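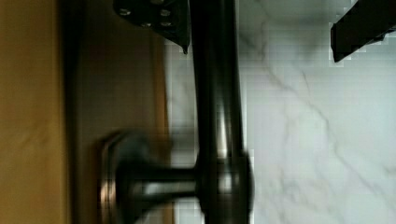
Lecture 9: Collecting Demonstrations
Course notes, Manipulation and Learning
Instructor: Boonsong Rojanasak
Last revised December 20, 2018

9.1 What counts as a demonstration

A demonstration is a recorded sequence of observations and the actions taken by a human operator at the same time steps. For this course an observation is one wrist camera image, the joint positions, and the gripper opening. An action is the commanded change in gripper pose plus a commanded opening. Everything else in the log (operator name, task label, notes) is metadata and is not passed to the policy.

The usual notation is a data set D of N episodes, each with its own length T. Episodes are not padded at collection time. Padding is a training decision and belongs in the loader.

9.2 Coverage

A policy trained on D is only reliable near the states that appear in D. If every episode begins from the same pose, small errors early in the rollout carry the arm to states it has no examples for, and the errors grow. This is the compounding error problem from Lecture 4.

Two remedies are used in the lab:

(a) Vary the start. Move the gripper to a new position and heading before each episode. Approaches from the left, from the right and from overhead should all be present.

(b) Include recoveries. The operator deliberately misses the target by a small margin, then corrects. The miss itself should be trimmed or masked so that the policy does not learn it. Only the correction is kept as a training target.

9.3 Wrist views

A wrist camera moves with the gripper, so the fingers stay close to fixed in the image while the fixture moves behind them. This is convenient for fine alignment. It has costs:

– Motion blur. A fast wrist smears nearby objects first. Handles and other thin parts suffer most. Slow down over the last part of the approach.
– Occlusion. A finger can hide the contact point at the moment of contact.
– Reflections. Polished metal takes on the colors of whatever is near it, and highlights slide along a curved surface as the camera moves. A policy can latch onto a highlight. Collect under more than one lighting setup.
– Compression. Heavy compression leaves blocks along high-contrast edges, such as dark metal against white stone. Use the same setting for training and for rollout.

Do not drop blurred images from the middle of an episode. The policy will meet blur when it runs, and removing images breaks the timing between observation and action.

9.4 Labels

Each episode gets one task label and one outcome: success, failure, or discard. Discard is reserved for faults in the recording, such as a lost camera stream. A poor attempt is a failure and is kept. In the Lascombe set, early operators used discard for both, and the failure rate could not be recovered afterward.

9.5 Assignment

Each group collects 90 episodes of one fixture task with the Remeo logger. Hold out 9 of them by start position, using positions absent from the training portion. Submit the logs, the split file, and a plot of start positions with the held-out ones marked.

The shared pool will stand at 3,000 episodes once all groups have submitted. It will be used for the comparison exercise in January.

Reading: Lab manual, chapter 4, and the Remeo logger guide, section on clock alignment.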